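Features

House rules for hand-held grippers: what a small shop learned by writing them down

Sun 19 July

When Fukine opened its demonstration room in June, it had 14 hand-held grippers and one page of rules, most of it copied from the manual of a drilling machine. The page said to wear eye protection and to keep long hair tied back. It did not say what to do when two people work at the same table.

Standards for robots are written mainly for the robot that moves by itself. They talk about fences, stopping distance and the force of a contact. A gripper that a person carries in the hand falls between two shelves. It is a tool, so the safety officer treats it like a screwdriver, but it also records, and what it records will later decide how a machine moves. A bad habit of the hand can become a bad habit of the robot.

The second version of the rules was written over three weeks together with Pillel, a company that checks training data for warehouse customers. It has four pages and I have read them more than once. They are plain and sometimes too strict, but they are worth copying.

Before the session

Wipe the table and check the fingertip pads on both grippers. A worn pad must be replaced on both fingers of the tool, never on one. Lead each cable behind the hand and not across the working area. Look at the status light and note its color on the sheet.

During the session

Open the fingers fully before the first grasp. Move at the speed you would use to hand a cup to a child. If the two tools touch, stop, write the time and begin the task again from the start. No phone, badge or letter may lie on the table, even face down.

After the session

The person who recorded may not be the person who approves. This was the rule that made the most noise. Operators felt they were being watched, and the approval line became long. Pillel did not give in, and in my opinion it was right. Of the 1,834 recordings made under the old page, the first 100 to be checked again had mistakes that their own operators had passed.

Consent is the weak part of the document. The lens sees far past the table, and colleagues who sit at desks at the back of an office have not always signed anything. The rules ask for a notice on the door - a notice is not the same as a permission. Ramanauskas, which runs a similar room, asks everybody on the floor to sign once a year and keeps the list where anyone can read it. I find this better.

Tratik, the smallest of the companies I visited, has taken the four pages and added one line of its own at the top, in large type: any person may stop a recording, and does not need to say why.

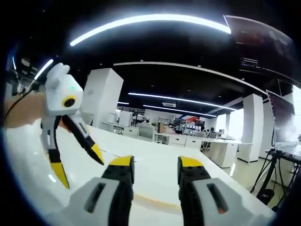
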